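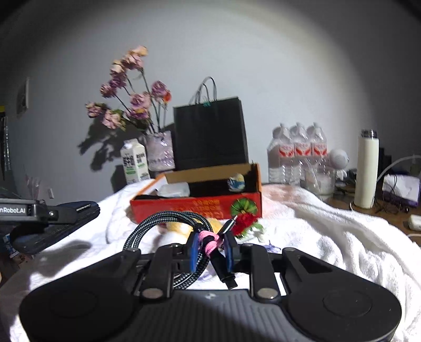 Rosine Lebrun wrote in to say the new drop-off hours at the Clesalbridge swap room are too short for anyone who works days, and she asked if one evening could be added. Two other readers made the same point.

The hours will change in August. Until then, items can be left at the Buris Street desk during library hours. Put your name and phone number on the bag. Bedding and towels should be washed and folded. Cords and chargers need a tag saying what they go to, or they will be sent for scrap.

The last swap brought in 126 bags, up from the fall. Most of it was linens and children's coats. We still need shelving, and Marcus Marchetti has offered his truck if someone has a set to give away.

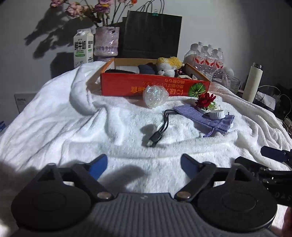
Bernadette Tanguy
Swap Room Coordinator
3/14/26

Blankets go out faster than anything else we get, so please keep them coming. The limit is 10 items per household per visit, and a pair of sheets counts as one item. Pillows and mattress pads are not accepted.

The room rent is going up by $200 a year. Donations can be left in the box by the door or mailed to the library, marked "swap room."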